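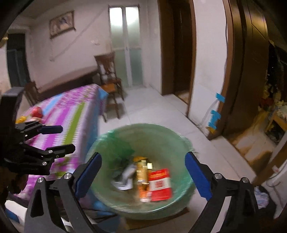 휴지통이 복도 끝에 하나만 있으면 사람은 결국 주머니나 책상 위에 쓰레기를 쌓아 두게 된다고, 방마다 통을 놓는 일부터 먼저 해 달라고 마타브 잘랄리 님이 지난 중간 모임에서 말씀하셨습니다. 저희도 그 말씀을 듣고 나서 순서를 바꾸었습니다. 원래 계획서에는 수납장 정리가 첫 단계로 적혀 있었는데, 막상 방에 들어가 보니 수납장 문을 열기도 전에 바닥과 침대 옆에서 시간이 다 가더라고요. 그래서 이번 보고서는 계획서의 차례와 조금 어긋납니다. 읽으시기에 불편하실까 봐 먼저 말씀드립니다.

헤데고르(Hedegaard) 생활지원기금 담당자님께

리르켈라우(Lirkelau) 공동주택 방 정리 사업 6월 진행 보고

그동안 평안하셨는지요. 지난번에 보내 주신 긴 답장은 입주하신 분들과 함께 읽었습니다. 특히 "속도보다 생활이 먼저"라고 써 주신 부분에서 다들 마음이 놓였다고 하셨어요. 저희도 그 문장을 작업 일지 첫 장에 옮겨 적어 두었습니다.

1. 지금까지 한 일

이번 기간에 아홉 세대의 침실을 마쳤습니다. 마쳤다는 말은 방이 말끔하게 비었다는 뜻은 물론 아니고, 침대와 의자 둘레로 걸어 다닐 자리가 나고, 버릴 것이 갈 곳과 둘 것이 갈 곳이 정해졌다는 뜻입니다. 인형이나 사진처럼 아끼시는 물건은 저희가 먼저 손대지 않고 주인이 자리를 정하실 때까지 기다렸습니다. 어떤 댁에서는 그 기다리는 시간이 오후 내내 이어졌는데, 차를 얻어 마시며 물건마다 얽힌 이야기를 듣다 보면 해가 기울어 있곤 했습니다. 작업 시간표로만 보면 부끄러운 날이지만 저는 그날들이 참 좋았습니다.

침실에 놓은 통은 가벼운 플라스틱 통으로 통일하려다가 그만두었습니다. 이미 쓰시던 통이 있는 댁은 그대로 쓰시게 하고, 없는 댁에만 새로 드렸어요. 비닐을 씌워 쓰는 분도 있고 그냥 쓰는 분도 있는데, 저희는 비닐을 권하는 쪽입니다. 다만 통보다 너무 큰 비닐을 씌우면 테두리가 자꾸 안으로 말려 들어가서, 두 번째 주문부터는 작은 치수로 바꾸었습니다.

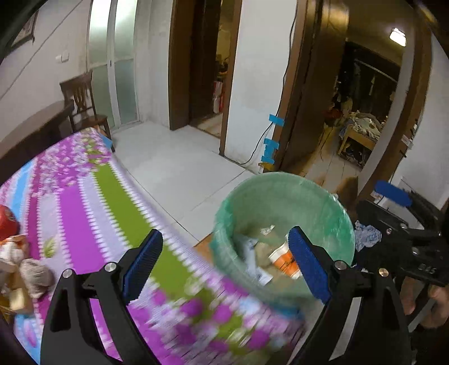

사진 2. 침대 옆 연한 녹색 휴지통. 테두리에 비닐을 씌웠고, 뒤쪽에 등받이 의자가 있다.

2. 버릴 것과 둘 것

가장 오래 걸린 것은 역시 포장지와 종이였습니다. 과자 봉지, 구겨진 종이, 다 쓴 튜브 같은 것이 한데 섞이면 나중에 나누기가 여간 번거로운 게 아닙니다. 처음에는 통을 종류별로 나란히 놓아 드릴까 했는데, 침실에 통을 여러 개 두는 것을 반기는 분이 거의 없었습니다. 아만카이 에스피노사 님은 자는 방이 분리수거장처럼 보이는 건 싫다고 분명하게 말씀하셨고, 저희도 고개를 끄덕였습니다. 지금은 침실에 통 하나만 두고, 내다 버릴 때 부엌에서 한 번 나누는 방식으로 하고 있습니다. 종이가 깨끗하면 그때 따로 빼고요.

옷과 천은 조금 다른 문제였습니다. 빨 옷과 버릴 옷이 휴지통 가까이에 같이 놓여 있으면 헷갈리기 쉬워서, 빨래는 의자나 침대 발치로 옮겨 두자고 말씀드렸습니다. 잘 지켜지는 댁도 있고 아닌 댁도 있습니다. 이 부분은 여름이 지나고 다시 여쭤볼 생각입니다.

침대보는 한 번 걷어서 털고 다시 펴는 것까지를 저희 일로 잡았습니다. 계획서에는 없던 항목인데, 침대 위가 펴져 있으면 물건을 올려놓고 고르기가 훨씬 수월하거든요. 무늬가 화려한 침대보 위에서는 작은 물건이 잘 안 보이니 단추나 동전 같은 것은 쟁반에 모으시라고 요티 칸드팔 씨가 알려 주셔서, 그 뒤로는 쟁반을 꼭 챙겨 갑니다. 고마운 조언이었어요.

3. 쓴 돈과 남은 물건

이번 기간의 지출은 820유로입니다. 새 휴지통과 쟁반, 손수레 수리비, 그리고 모라노(Morano) 창고에서 큰 짐을 실어 간 운반비가 들어 있습니다. 비닐봉지는 500장을 한꺼번에 주문했고, 앞서 말씀드린 치수 문제로 큰 것이 좀 남았습니다. 남은 것은 버리지 않고 부엌용으로 돌려 쓰고 있으니 너무 걱정하지 않으셔도 됩니다. 영수증 사본은 시몬 리스 씨가 정리해서 따로 보내 드립니다.

4. 생각만큼 되지 않은 것

수납장 정리는 두 세대에서만 시작했습니다. 앞당기고 싶은 마음은 있었지만, 침실을 정리한 분들이 며칠 숨을 돌리고 싶어 하셨고 저희도 서두르지 않았습니다. 손글씨로 만든 이름표는 습한 날 자꾸 떨어져서 접착력이 나은 것으로 다시 찾고 있습니다. 혹시 다른 지원 단체에서 써 보고 괜찮았던 제품이 있으면 귀띔해 주세요.

그리고 스킬토토(Skiltoto) 쪽에서 빌리기로 한 접이식 선반이 아직 오지 않았습니다. 벤하민 수니가 씨가 전화로 확인하는 중이고, 선반이 늦어지면 수납장 안쪽 칸부터 먼저 손보려고 합니다.

5. 다음 기간에 할 일

남은 침실을 이어서 하고, 이미 마친 댁은 저희가 한 번씩 다시 들르려고 합니다. 검사하러 가는 길로 느끼실까 조심스러워서 미리 전화를 드리고, 괜찮다고 하시는 댁만 갑니다. 들르게 되면 통의 위치가 여전히 편한지, 비닐을 갈아 끼우기가 힘들지는 않은지 여쭤볼 참입니다. 허리를 굽히기 어려운 분들께는 낮은 받침대를 하나 놓아 드리면 어떨까 하는 이야기도 나왔는데, 이것은 예산에 없는 항목이라 담당자님 의견을 먼저 듣고 싶습니다.

말이 또 길어졌습니다. 방문하실 수 있는 날이 있으면 오후 3시 이후로 알려 주세요. 그 시간이면 대개 일이 한 차례 끝나고 부엌에 물이 끓고 있습니다.

리르켈라우 방 정리 담당 드림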